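About Caris

I started Caris in a spare unit in Brastden with one arm, one table and far too many extension leads. We've since moved to Mendstead, and there are 6 of us now (7 if you count my brother, who turns up in October to do the accounts and stays for the biscuits).

What we do all day is gather examples. Somebody steers an arm through a small kitchen job, we record the lot, and the recordings go off to people who are training a learning system to do the same thing by itself. Our longest-running job is toy veg and saucepans — pick it up, pop it in the pan, put everything back somewhere different, go again! On a good shift one station gets through 257 tries, and yes, I do still get a little thrill when a tricky grasp goes in first time. 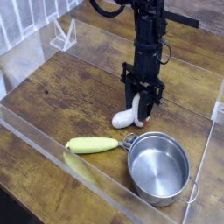 Do you keep the tries that go wrong?

We keep them and label them as misses. Some customers want only the clean ones, others ask for the fumbles too, so we send whichever set they've asked for.

Most of us came to this from somewhere else. I used to fit kitchens in Cheetham, which has been handier than you'd think, and two of the team were baristas. New starters get a week of practice before anything they record counts, and after that they swap stations every hour or so because your wrists do get tired.

We've got almost 68 different jobs on the books now, mostly lifting, stacking and putting away. If you've got one you'd like recorded, or you fancy a go at steering, drop us a line and come over to Mendstead. Parking is round the back.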